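Visit to the open day at Skovar, Stokodbridge
2018-05-22

The train to Stokodbridge was late, so I missed the welcome talk and joined the second tour. Skovar has the two upper floors of an old carton works behind the station. The ground floor is let to a tile wholesaler and you go in past their loading bay. There were signs, but they pointed to the car park.

I went with one question in mind, the same one I have taken to fairs for years. Can a machine yet do an ordinary chore, in a home or in a shop, well enough that you would leave it alone with the job? Skovar works on both sides of that, so it seemed a good place to ask.

The first stop was the shop room. Skovar has built a short run of supermarket shelving along one wall, with real stock on it, and a wheeled machine called Flerkex moves up and down in front. Its job is facing up, which anyone who has worked in a shop will know: pulling the tins and packets forward so that the shelf looks full. Flerkex was good at tins. It reached in, hooked the one at the back and drew it to the front without knocking its neighbours. With bags of rice it was much less sure, and twice the operator stepped in to set a fallen bag upright. Crisps are not on its list at all.

According to the sheet on the wall, Flerkex faced up 602 items in its longest trial run before a person had to help. I asked what had stopped it. A shelf label had come loose and was hanging over the edge, and the machine took it for a packet.

Speed is still a weak point. I watched it do one bay of tins and had time to read every poster in the room. The guide made no secret of this. The plan is for it to run at night, when the shop is shut and the pace matters less. That sounded reasonable to me, though most of the night staff I have known were also unloading cages and answering the door to drivers, and there was nothing on show for either of those.

After the shop room we were given tea in a corridor and then taken upstairs, where the household work is done. This part is run together with Voicu, a smaller firm which writes the software that decides where to take hold of a thing. There are 4 rooms up there fitted out as a flat. The kitchen was closed because of a leak under the sink, which was a pity, as washing-up was the chore I had most wanted to see. The hall had a shoe rack and a row of coats, and we were told that coats are a problem for another year.

So most of our time went on the living room and on soft things: towels, cloths, covers, cushions. The staff said that soft goods are harder than anything in the shop room. A tin is the same shape wherever you put it down. A towel has a new shape each time it is dropped, and the machine has to find an edge or a fold it can hold before it can begin. If it takes hold in the wrong place it lifts a lump, and folding a lump only gives you a smaller lump. My own children work on the same principle. 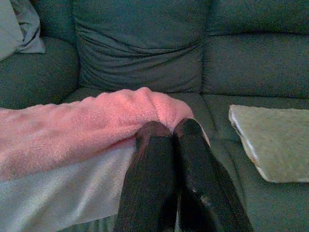 Gripper fingers up against a pink towel on the living room couch.

Picking up was the better half of what I saw. Folding was done at a table in the next room, and there the results were mixed. Flat cloths came out square enough to go in a drawer. The thick towels came out as something I would have done again. The fingers cannot feel how many layers they have hold of, and the Voicu staff said this is what they are spending most of their time on at present.

I asked about price, and got an answer for the shop machine only. Skovar hopes to rent out Flerkex for 900 a month, repairs included, with the first stores taking it in January. There is no price for a household machine and no date either. One visitor asked whether she could put her name on a list and was told that there is no list.

My view after the visit is that the shop chore is close, for tins and boxes, on tidy shelves, with somebody in the building. The home is a good way further off. A machine which can pick up a towel is useful to the people building it, but I would still have to put the towel away.

The next open day has not been fixed. If you go, take the footpath from the far platform, as the road route has no pavement after the bridge. The lift was out of order and the stairs are steep.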